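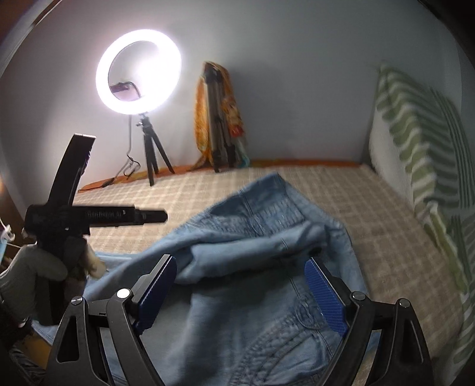
**Equipment > Hand-Held Grippers > Use and Care Standard**

# Arnex Hand-Held Gripper

Revision issued 7/13/18

The Arnex is a two-finger gripper held and operated by a person. It is supplied by Stasel to sites that record handling tasks for use in robot training, and it is intended for household goods: clothing, bedding, towels, light containers and similar items. The frame and fingers are black plastic. Each finger has triangular cutouts and a ridged blue contact pad on its inner face, and the linkage turns on round silver pivot screws. A bracket above the linkage carries the upright and its fittings.

This page sets out the rules that apply to every Arnex on issue. Sites that also hold the Gakow bench gripper should consult the separate page for that model. The two do not share pads, and the closing limits are different.

## Specifications

| Item | Value |
|---|---|
| Maximum opening at pad tips | 83 mm |
| Pad length | 87 mm |
| Pad replacement interval | 29 working days |
| Full service interval | 18 months |
| Operation | One hand, left or right |
| Storage | Dry, indoors, fingers open |

## Approved Use

The Arnex is approved for picking up, moving, folding, turning and spreading soft goods, and for lifting light rigid objects that fit within the stated opening. It may be used at a table, on a floor mat, on a bed or at an open shelf.

It is not approved for hot cookware, blades, broken glass, live electrical parts or animals. It must not be used to pull on an object that is fixed in place. Operators who need to handle any of these shall put the gripper down and use the method given in their site rules.

## Before Work Begins

The operator shall check the gripper at the start of each shift and again after any drop. The check covers the following points:

- Open and close the fingers fully five times. Movement should be even on both sides, with no grinding or sticking.
- Look at each pivot screw. A screw that stands proud of the linkage is to be tightened with the driver in the case.
- Press each pad along its whole length. A pad that lifts at either end is to be replaced before use.
- Confirm that the bracket and everything mounted on it is firm.
- Wipe the pads with a dry cloth.

A gripper that fails any part of the check is tagged and returned to the equipment shelf. Swapping a single pad between grippers is not permitted. Pads are fitted in pairs and are recorded in pairs.

## The Work Area

Lamps and tripods should stand where the operator's forearm will not strike them. On a mattress or other soft surface, stands shift as weight is applied nearby, and the operator should test them by pressing on the surface with a flat hand. Power leads are to be kept to the wall side. Where a second gripper is in use in the same space, the two operators agree on a side before work begins and stay on it.

Lighting should come from behind or beside the work. Strong light aimed at the pads produces glare on pale fabric and makes small folds difficult to judge.

Loose cloth that is not part of the task may remain in the area if it does not reach the place where the item is handled. Sites differ on this matter, and the site lead's decision applies.

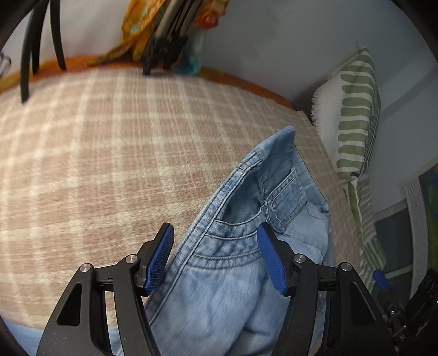 ## Handling Denim and Other Heavy Cloth

Heavy cloth places more load on the linkage than any other approved material. The following practice was adopted in October after trials at the Ishida site and is now required at all sites.

Approach with the fingers open and lower the pads to either side of a single fold. Close slowly until the cloth stops sliding between the pads, then stop. Further closing adds nothing to the hold and bends the fingers outward at the cutouts. If the cloth slips, open fully, move to a thicker fold and begin again.

Waistbands, pocket edges and side seams give the most secure grip. They are also the stiffest parts of the garment, so the pads should meet the seam squarely. A seam held at an angle tends to roll out from between the pads as the garment leaves the surface. Belt loops and loose tabs must not be used as lifting points. They catch on the ends of the pads and can tear away either the stitching or the pad.

Jeans should be raised only as far as the task requires. When a pair is to be turned over, the operator lifts one edge, carries it across low, and releases it once the cloth is resting on the surface. Shaking a garment while it is held in the gripper is prohibited.

Rivets, buttons and zippers mark the pads. Garments with exposed metal may be handled, but the operator shall inspect the pads at the end of each such item. A shallow mark along the ridges is acceptable. A cut that reaches the backing is not.

Frayed cloth leaves threads in the ridges. These are lifted out with the soft brush, working from the base of the pad to its tip. Picking at the pads with a fingernail or a pin damages them.

## Operator Conduct

- Grip the handle with the whole hand and keep fingers clear of the linkage.
- Secure sleeves and jewelry so that neither can enter the moving parts.
- Rest the gripper on its side between items, never on its pads.
- Change hands or take a break when the wrist begins to tire.
- Report pinches and near misses on the day they occur, including those without injury.

New operators complete one supervised shift with towels before they are assigned denim, coats or blankets.

## Cleaning and Storage

Wipe the frame with a damp cloth and allow it to dry in the open. Solvents, bleach and alcohol wipes are not to be used on the pads. Store each gripper in its own case with the fingers open. Cases are not to be stacked more than three high.

## Parts and Ordering

Replacement pads (pair), pivot screws, the driver and the soft brush are ordered through the Stasel parts desk. Requests must give the number inside the handle and the date of the last full service. Cases are sold separately. Gakow pads will not be accepted in exchange for Arnex pads.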